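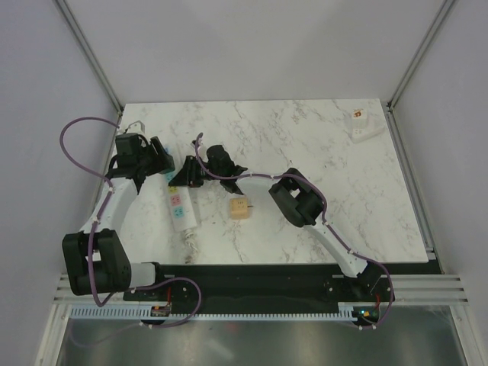
Sockets, leads and where they all go

Welcome to the cable page! I put the first version up in July with a handful of pictures and it has been growing ever since, mostly thanks to people sending me the view from under their own desks (keep them coming, I love them). Extension leads are a funny thing to get fond of, I know, but I've lived in three flats with one double socket per room and you do start to have opinions.

Everything in the gallery is about getting power from the wall to wherever you sit, with as little mess on the way as you can manage. Captions go with each picture as usual. If you only want the before-and-afters, skip to the second half.

The long white one
A long white power strip on the marble-patterned tabletop. I'm very keen on this sort of top, all brown and grey veins on white, and a white strip lying on it looks so much calmer than a black one would. Mine at home is black. I regret it daily.

Under the window, before
My own desk in the old flat. The strip lived on the carpet behind the bin, and every time I hoovered I switched off the router. I did this for nearly 400 days and never once thought of moving the bin.

Under the window, after
Same desk, with the strip screwed to the underside and the plugs facing the wall. It took me an evening and a very sore neck. Mark your screw holes with the desk upside down if you've got the floor space for it, I did mine lying on my back with a pencil in my teeth and got them wrong.

Karthik Sultana's kitchen corner
Karthik has the radio, the phone chargers and a lamp all running off the one strip at the end of his worktop, well away from the sink. He keeps the lead along the back with little Stesel clips, the stick-on kind. They've held up nicely on tile. On my painted wall they came off and took the paint along, so go carefully.

The labels
Close-up of Karthik's labels, just masking tape folded round each cable near the plug and written on in biro. I've copied this all over the house. My handwriting is worse but I no longer unplug the freezer by mistake!

The drawer
Everyone has one. This was mine, spread out on the bed before sorting – old phone chargers, aerial leads, something that fitted a camera I gave away years ago. I let myself keep one spare of each kind and took the rest to the recycling place.

The drawer again
Sorted! Each lead is coiled and held with a strip of hook-and-loop tape, and the tape came off a 1000 mm roll that I cut up with kitchen scissors. Don't wind them tight round your hand, it puts a twist in the cable and they never lie flat again. Big loose loops are better.

Obaidul's box
Obaidul Abeysekara made this from a wine crate with a notch sawn out of each end. The strip sits inside, the leads come out through the notches, and the lid is left off whenever the laptop is charging so the bricks can cool down. I'd have liked a few more air holes and so would he, he's making another.

Behind the telly
The worst one in the gallery by a mile, sent in by a reader in Wodik who asked me to leave her name off. I've promised. There's a before only so far. We're all rooting for you.

The Gamage tray
A wire tray that hooks under the back of a table. I bought it in Gamage's closing-down sale without measuring anything and it was too deep for the desk it was meant for. It's now under the sewing table and it's brilliant there, the foot pedal lead and the lamp lead both drop straight down into it.

Sewing table, from the side
You can just about see how the slack is taken up. I left enough in the lamp lead to move the lamp right across to the other end when I'm pinning. Do try this with everything plugged in before you tie anything down. Pull the lamp about, push the chair back, stand up in a hurry.

Landing
One strip, one hoover, one very long lead. The Istadier lead is the orange one on its reel and yes, I unwind the whole thing before I plug in anything heavy. Left coiled up it can get properly hot. Read what it says on the reel, there are usually two numbers, one for wound and one for unwound, and they're quite far apart.

Rating plate
A boring picture but a useful one. This is the bit on the bottom of my black strip with the maximum load on it, 3000 W on this one. Add up what you've got plugged in before you get the fan heater out. Better still, put the heater straight into the wall and leave the strip for the small stuff.

Dust
Sorry. I pulled the bookcase out and took a picture before I cleaned. Unplug first, then go over it with a dry brush, then the hoover nozzle. No wet cloths. I do all of ours when the clocks change now, along with the smoke alarm.

Scorched plug
This one went in the bin the minute I'd photographed it. A brown mark by a pin, or a smell of hot plastic, and that's the end of it – don't give it another week.

Want to be in the next batch? Send me a picture with a line about what's plugged in and what was driving you mad about it. Phone pictures are fine, and please turn the big light on first. I'm especially after hallways, sheds and anyone who has managed to tidy up round a fish tank.

Back to the shelves gallery | On to hooks and pegs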